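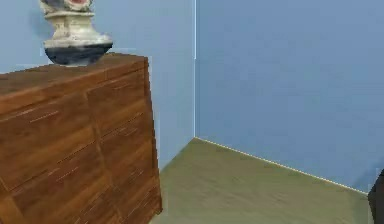

Simulated room with the drawer dresser, vase on top.

Projects > Ovo > Reports to Postma > November

Reading time: 2 min

The target for this period was 200 usable episodes from the simulated house. We delivered 100. The shortfall comes from the first batch, which we recorded with the wrong camera height and threw out.

Dresser episodes are the strongest part of the set. The drawer fronts have thin pale slits for handles, and the drawer seams stay readable from an angle. Of the episodes kept, 95 passed the label check on the first pass. The rest were relabeled by hand and are included.

Vase placement is now varied between episodes. Dresser placement is not — that change is planned for the next batch.
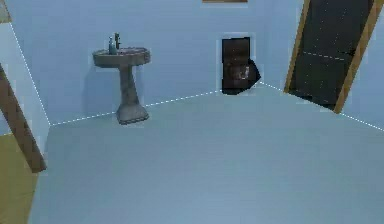
Page last changed: November, 4:10 p.m.

The sink room is behind. The stone pedestal sink and the green bottle on it render well enough to use. A dark angular shape juts out by the low opening in the back wall, and we want that checked before we record more there. Episodes from this room are held back from the delivery for now.

Stutlow has agreed to run the label check again on the full set. We did not spend the storage money and ask to move it to compute.

Next period: record the remaining dresser episodes, check the sink room geometry, and send Postma a revised count.

Related reports
Ovo: label rules, second version
Stutlow label check, results
Basby house model, list of open faults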